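Talking film with the Misstead camera club's night shooter

I met her at the coffee place next to the Misstead library, and she was already on her second cup, flipping through a box of prints with one thumb. She's been shooting the harbor at Batus after dark for years, always on film, always alone. I asked why she never switched over.

"I did, for two months," she said. "I came home with 938 pictures and didn't like any of them enough to print."

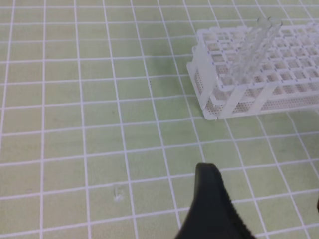
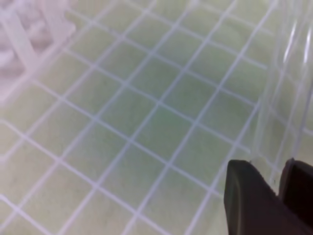
She went back to her old camera that October and shot 121 frames in the whole month. Most of the ones in the box came from that run, and wow, they're good. There's one of a ferry leaving where the deck lights have smeared into long orange ribbons, and I must have looked at it for a full minute before I said anything.

"Everybody asks if I did that on the computer," she told me. "I opened the shutter and drank some tea. The boat did the rest."

Naturally I wanted numbers (I always want numbers!) and she was pretty relaxed about it. She meters off the wet pavement, adds a couple of stops, and then adds a bit more if she's in a good mood. She does write everything down, though, in pencil, in a notebook that has clearly been rained on.

We got onto color, and she had a lot to say. She used to send her rolls to a lab called Protisance – "lovely people, but everything came back a little too blue" – and now she scans them herself and leaves the greens from the dock lamps alone. "They really are that ugly," she said. "I like them ugly."

Next she wants to try Magesa, up the coast, where the fishing boats go out before sunrise. I asked if I could tag along and carry the tripod. She looked at my shoes, laughed, and told me to buy some boots first.

Posted December 2025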